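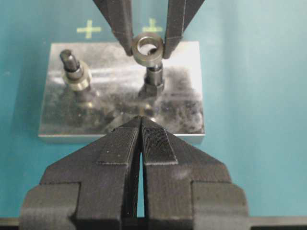 Appel à participation : journée portes ouvertes de l'atelier Vosareo

Chaque année, au mois de janvier, nous ouvrons les portes de l'atelier un samedi entier, et chaque année nous nous disons le soir, un peu fatigués et très contents, que nous aurions dû être plus nombreux pour accueillir tout ce monde ! Nous cherchons donc des personnes qui auraient envie de passer cette journée avec nous, soit pour guider les visiteurs d'un poste à l'autre, soit pour essayer elles-mêmes la démonstration d'assemblage et nous dire franchement ce qu'elles en pensent.

L'atelier Vosareo travaille sur l'assemblage de petites pièces mécaniques avec des bras robotisés. La démonstration principale s'appelle Kiltura, et c'est celle devant laquelle les gens restent le plus longtemps (les enfants surtout, mais pas seulement). Il s'agit d'enfiler des rondelles sur des tiges métalliques montées debout sur une plaque polie. Dit comme cela, c'est tout simple. Quand on voit la pince tenir sa rondelle juste au-dessus de la tige et chercher le bon alignement, on retient quand même un peu son souffle.

Nous recherchons :

Des guides pour les groupes. Vous accompagnez les visiteurs, vous répondez aux questions quand vous le pouvez et vous allez chercher quelqu'un de l'équipe quand vous ne pouvez pas. Aucune connaissance en robotique n'est demandée, nous vous montrerons tout la veille en fin d'après-midi. Il faut en revanche aimer parler aux gens, supporter un peu de bruit et pouvoir rester debout une bonne partie de la journée.

Des participants pour les essais. Vous prenez les commandes du poste Kiltura, avec un membre de l'équipe à côté de vous, et vous posez vos rondelles à votre rythme. Les séances durent 50 minutes, pause comprise. Vous remplissez ensuite un court questionnaire. Il faut avoir plus de 16 ans, et les mineurs viennent avec l'autorisation d'un parent. Gauchers bienvenus, nous en manquons toujours.

Les guides peuvent choisir la matinée, l'après-midi ou les deux. Le repas de midi est offert par notre voisin et partenaire Movurau, qui nous prête aussi sa grande salle pour le vestiaire et le café, et les frais de transport en commun sont remboursés sur présentation du billet. Les participants aux essais reçoivent une entrée pour 2 personnes à l'exposition Kushnir, qui se tient dans le même bâtiment jusqu'au printemps.

Côté pratique, prévoyez des chaussures fermées et attachez les cheveux longs. Les bijoux de main et les montres restent au vestiaire pendant les essais. Le rez-de-chaussée est accessible en fauteuil roulant, le poste de démonstration également, et si vous avez besoin d'un aménagement particulier, dites-le-nous dans votre message, nous ferons tout notre possible.

Pour vous inscrire, passez à l'accueil de l'atelier ou utilisez le formulaire de contact du site en indiquant votre prénom, le rôle qui vous tente et vos disponibilités. Nous répondons à tout le monde sous 3 jours. À très bientôt, nous l'espérons !

L'équipe de l'atelier Vosareo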